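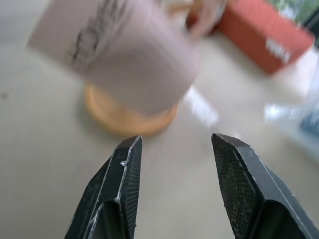
Droma Changeover Logs

Version 3, released 2024-02-04

What this is

Changeover records from one small-parts assembly line at the Parel plant, which builds latches, hinges and the little plastic clips that hold other little plastic clips. The set has 2163 rows. Each row is one changeover: the line stops making one thing, people move fixtures and feeders, and the line starts making something else, or says it has.

The data was collected to answer a simple question from the scheduling office, namely why a 20 minute changeover takes 90. We have several answers. They are all in the notes column.

Files

changeovers.csv – the main table
parts.csv – part families, feeder type, tray size
faults.csv – stop codes raised in the first hour after a restart
notes_raw.txt – operator comments, spelling preserved

Columns in changeovers.csv

row_id: integer, unique. Gaps are rows we deleted. Please don't go looking for them.
from_part, to_part: keys into parts.csv.
stop_time, first_good_part: local plant time. First good part means the first one that passed the gauge, which operators and the quality desk define differently. We used the quality desk's version.
crew_size: people signed in at the station. Anyone who stopped by to offer advice is not included.
feeder_swap: yes, no, or "sort of". We tried to clean up the third value and gave up when we learned what it meant.
planned_min: the scheduler's estimate. Treat as fiction with a unit.

Known problems

The station clock did not observe the summer time change until July, when someone noticed that a night crew had finished before it started. Affected rows are corrected and flagged in clock_fix.

Part family 14 was renamed twice. Both old names still turn up in notes_raw.txt, along with a third that we have left out of the documentation.

Fault codes come from the Olleck controller, which reports a jammed feeder and an open guard door under the same number. If you need to tell them apart, the notes sometimes help. "Door" is a good sign.

Short stops are undercounted on nights.

Suggested uses

Estimating setup times, ordering jobs to cut feeder swaps, teaching a class on messy time stamps. The Vlachopoulos sequencing scripts read changeovers.csv as is, provided you drop the "sort of" rows first.

Please don't use it to rank crews. Names and badge numbers are gone, shift labels are shuffled by week, and the hard changeovers were never handed out evenly anyway.

Loading

Comma separated, UTF-8, header in the first line. Empty cells mean missing. A zero means zero, except in planned_min, where it also means missing.

License

Free for research and teaching. Corrections are welcome through the issue tracker – attach the row_id and be gentle.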